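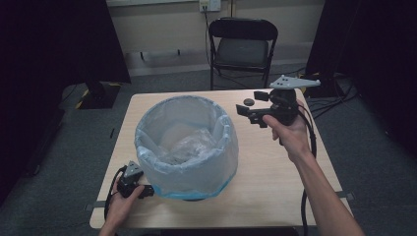
# Cerketti

A small, hand-typed dataset of household waste collection rules, covering 118 municipalities that all believe their own system is the obvious one.

Each town's rules were read from its official leaflet, its website, or both when the two disagreed, and they often did. The result is a set of plain CSV files you can load without installing anything.

## What's in it

| File | Rows | Contents |
|---|---|---|
| `towns.csv` | 118 | One row per municipality, with the collection scheme it uses |
| `streams.csv` | 486 | One row per waste stream per town (paper, glass, food scraps, "other") |
| `items.csv` | 1,617 | One row per item ruling: what the leaflet says to do with a pizza box, a light bulb, a broken umbrella |

There is also a `notes/` folder with the awkward cases. It's longer than I'd like.

## Why it exists

I moved from Inard to Bralar, a distance you can cover on a bicycle, and found that yogurt cups had changed category on the way. In Inard they go with plastics, lid off. In Bralar they go with general waste unless rinsed, and the leaflet doesn't say how rinsed. Mirani, the next town over, accepts the cup and rejects the lid, and has a separate paragraph for the paper sleeve.

I started a spreadsheet to settle an argument about that sleeve. The argument is still open, but the spreadsheet now has three tables and a version number.

## Fields in `items.csv`

- `town_id` – matches `towns.csv`.
- `item_raw` – the item exactly as the leaflet names it, spelling included. One town lists "old clothes hangars." I left it.
- `item_norm` – a tidied name, so that "milk carton," "carton (milk)" and "beverage box" can meet.
- `stream_id` – where the item is supposed to go.
- `prep` – what you must do first: `rinse`, `flatten`, `remove_lid`, `tie`, `none` or `unclear`.
- `bag_rule` – `bagged`, `unbagged`, `official_bag_only` or `not_stated`.
- `source` – `leaflet`, `web` or `both`.
- `conflict` – 1 if the town contradicts itself, 0 if it manages not to.

`prep` is blank where the leaflet skips the subject entirely. `unclear` means it brought the subject up and then lost interest.

## A note on bags

`bag_rule` took longer than every other column put together. Some towns want waste bagged, some want it in the bin with no bag at all, and some sell an official bag and will leave anything else at the curb with a sticker on it. The color of the official bag is stored in `streams.csv` as free text, since I gave up on a fixed list after meeting "blue," "light blue," "sky," and "blue (formerly green)."

If a town allows a bag for one stream only, the rule is recorded on the items in that stream. Please don't infer a town-wide policy from one row. I did, in version 0.2, and had to fix 100 of them.

## Loading it

```python
import pandas as pd

towns = pd.read_csv("towns.csv")
items = pd.read_csv("items.csv")

merged = items.merge(towns, on="town_id")
print(merged.groupby("scheme")["conflict"].mean())
```

Files are UTF-8 with commas as separators. Fields containing commas are quoted. Please don't open them in a spreadsheet program and save over them – it will turn some of the town codes into dates, and it won't ask.

## Known problems

- **Leaflets get revised quietly.** Bralar swapped its leaflet in December without changing the cover. The rows here follow the newer one.
- **Collection days are missing.** I tried. Mirani collects paper on the second Tuesday, except where it doesn't, and the exceptions are listed by street in a PDF that is a scan of a fax.
- **Normalized names are my own judgment.** I decided that a "cookie tin" and a "biscuit box, metal" are the same thing. You may feel differently, and `item_raw` is there for you.
- **Small towns are thin.** A few leaflets fit on a postcard and cover four items, one of them Christmas trees.
- **Ashes.** See `notes/ashes.md`. I would prefer not to summarize it.

## What you can use it for

Comparing schemes, building a lookup tool, testing a name-matching script on messy text, or winning a dinner-table dispute within the towns covered. The file says what the leaflets say. It has no data on what people do when they're standing over the bin with a greasy box in one hand, and it can't tell you how much of anything gets recycled.

It's also not legal advice. If you're contesting a fine, call your town hall.

## Contributing

Corrections are welcome, particularly with a copy of the leaflet attached. Open an issue with the town code and the row, and say which source you're reading. "Everyone knows it goes in the yellow one" has been submitted before and was closed.

New towns should come as a separate branch with all three tables filled in. Run `check.py` before sending. It catches missing IDs, duplicate rows and trailing spaces, most of which were mine.

## License

The tables are released under CC BY 4.0, and the scripts under MIT. Leaflet scans aren't included, as the towns hold the rights to those, clip art and all.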